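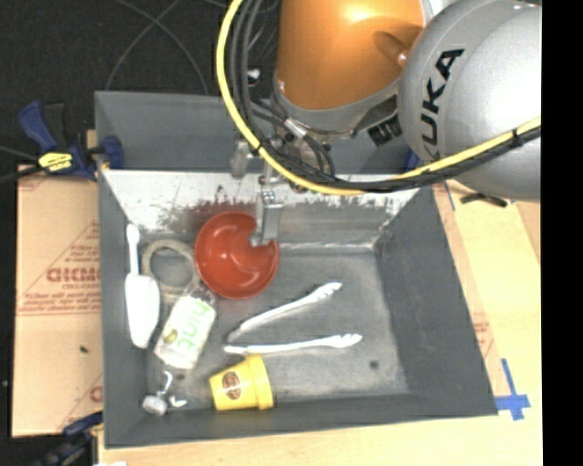 Liesbeth Meijer respondió a las 9:40 que el error no viene del navegador, que ella probó con otro ordenador y la exportación de facturas se para igual en la línea 500. Pide que no cerremos el ticket hasta que el archivo de octubre salga completo.

Estado: abierto
Programa: Travex, módulo de facturación
Cliente: Wouters, oficina de Stustumstead

10:15. He repetido la exportación con la copia de datos del cliente. El archivo de octubre debe tener 800 líneas y solamente tiene 500. No aparece ningún mensaje de error – el programa dice «Exportación terminada» y muestra la marca verde.

10:50. Reviso el límite de filas en la configuración. El campo está vacío, lo cual significa sin límite según el manual. Escribo 800 a mano, guardo y exporto otra vez. Resultado igual.

11:30. He mirado la factura que sigue a la última exportada. En el nombre del destinatario hay un punto y coma, y detrás un salto de línea que en la pantalla no se ve. Supongo que alguien lo ha pegado desde un correo. Quito los dos caracteres en la copia de prueba y ahora la exportación llega hasta el final.

12:05. Busco el mismo problema en los otros meses. Hay seis fichas de cliente con salto de línea en el nombre, cuatro de ellas importadas desde Sovov. Las he corregido solo en la copia, no tengo permiso para cambiar los datos reales.

Para Liesbeth: adjunto la lista de las fichas. Por favor, abra cada una, borre el nombre entero y escríbalo de nuevo con el teclado, sin pegar. Después haga la exportación de octubre y me confirma el número de líneas.

15:20. Liesbeth confirma 800 líneas. Pregunta si el programa puede avisar cuando encuentra un carácter así. He pasado la petición a desarrollo, todavía sin fecha. El ticket queda abierto hasta que ella compruebe también septiembre.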